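Rekitz folding drying rack review: three months in a small flat

We have never owned a tumble dryer and the flat has no balcony, so for most of the year everything we wash has to dry indoors. I have been through a fair number of drying racks. The last one was a cheap winged type from the supermarket, which lost its plastic coating at the joints and left rust marks on a set of pillowcases. I replaced it in spring with the Rekitz tower rack, bought with my own money from Zakis, and have used it for nearly every wash up to the end of June.

The Rekitz is a tall, narrow rack on castors. It has shelves of rails that fold out to either side, a pair of small arms at the top for hangers, and a central frame that everything clips on to. Folded, it goes behind the bedroom door. That was the main reason for choosing it over a wider model.

Putting it together

It comes flat in a long box with a bag of screws and one sheet of instructions. The drawings are small and the left and right frames look the same on the page. They are not the same. The holes for the shelf clips sit slightly lower on one of them, and I had to undo half the frame once I noticed. If you buy one, lay both sides on the floor next to each other before you start.

The screws are decent and all the holes lined up once I had the frames the right way round. The castors push in by hand and need a good shove. Two of them lock. I would have liked all of them to lock, as the rack can swing a bit on a hard floor when you pull a heavy towel off one end.

Everyday use

A full load fits if you are sensible about it. Shirts and blouses go on hangers at the top, trousers over the upper rails, and socks and underwear on the lowest level where the gaps are narrower. Towels are best folded over one rail each with a free rail in between. If you fill every rail, the middle of the rack stays damp long after the outside is dry.

Bedding is the weak point. A double sheet has to be folded so many times to fit that it dries in stripes. I turn it in the evening and again in the morning. A duvet cover is worse. For those I still use the old trick of draping them over a door, and no tower rack I have seen deals with them any better.

The thing that made the most difference to drying times had little to do with the rack. Our machine was set to a low spin from the day it was put in and I had never changed it. Putting cottons on a faster spin takes a good deal more water out, and jeans that used to need two nights now need one. Check the care labels first, as wool and anything delicate should stay on the slow setting. I also give everything a firm shake as it comes out of the drum, which saves some ironing.
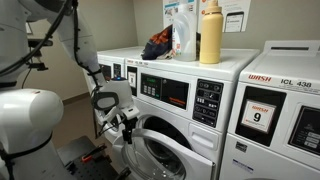 Front loader with the door open.

Leaving the washer door open between loads is worth doing as well. The rubber seal on ours used to smell, and a shirt that starts off musty will not improve by hanging in a cool room overnight. I wipe the seal with an old cloth and take the drawer out to dry once a week.

Where to put it

I tried the rack in three places. The bathroom was no good, even with the fan on, as the air was already damp from showers. The hall was better but we kept walking into it. It now lives by the bedroom window during the day, with the window open a hand's width, and towels are dry by the next morning.

In cold weather I would run a dehumidifier next to it. Ours is a small Fusport that we had before the rack. It is noisy on the high setting – too noisy to sleep with – but fine on low with the door shut. Emptying the tank after a wash gives you a fair idea of how much water would otherwise be going into the walls. Whatever you do, leave a gap between the rack and the wall. We had a patch of mould behind the old one and it took a lot of scrubbing to shift.

How it has held up

The rails are straight and the coating is still whole, including at the joints, where the last rack went first. One of the plastic shelf clips has gone pale where it bends. It still holds, but I expect it will be the first part to break. Rekitz lists spare clips on its site and Zakis does not stock them, so you would have to order direct and pay the postage.

The hanger arms are the part I like least. They are meant to take a row of shirts each, and they do, but they droop slightly under wet denim or a heavy jumper. I keep them for light things only. The small notches that stop the hangers sliding together are useful and I wish they were deeper.

Wheels are fine on wood and vinyl. On carpet it needs lifting over the threshold when loaded, and it is awkward to grip because the frame has no proper handle.

Compared with the Lo

Before this I borrowed a Lo rack for a few weeks, the low one with wings. It is better for sheets and lighter to carry, and it costs less. It also takes up most of the floor in a small room and has to be put away each time anyone wants to get to the wardrobe. If you have a spare room, I would buy the Lo and save the money. If you are short of floor, the Rekitz makes more sense.

Good points

Small footprint when open, and thin enough to store behind a door
Coating has stayed whole
Narrow rails at the bottom are right for small items

Bad points

Poor instructions
Only two locking castors
Hanger arms droop with heavy clothes
Not much use for double bedding

I would buy it again for this flat. I would not pay extra for the version with the fabric cover and heater, which I have not tried and do not have a free socket for. The plain one is usually in stock at Zakis, and the grey seems to sell out before the white.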